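Service Robotics > Course Notes > Unit 4 > Laundry Handling

4.2 The Lendumance kit

Supplied by Drendberg as an add-on for two-armed humanoids. Price and support terms are in the Garon comparison sheet. The kit covers basket carrying, loading and unloading of front-loading machines. Stated payload is 19 N per gripper; check this against your own basket before the practical.

Straps and narrow edges are pinched between the fingertips. Loose cloth beside the grip point can hide the door rim from a wrist camera, so plan from the head view first.

Basket held at both sides; strap held in the fingers. 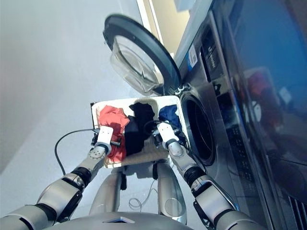
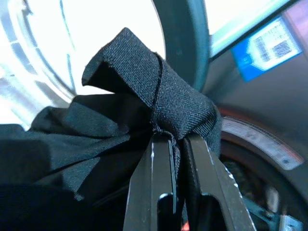

4.3 Points for the review

Write 200 words on grip choice for mixed loads. K. Uchida will mark scripts out of 40.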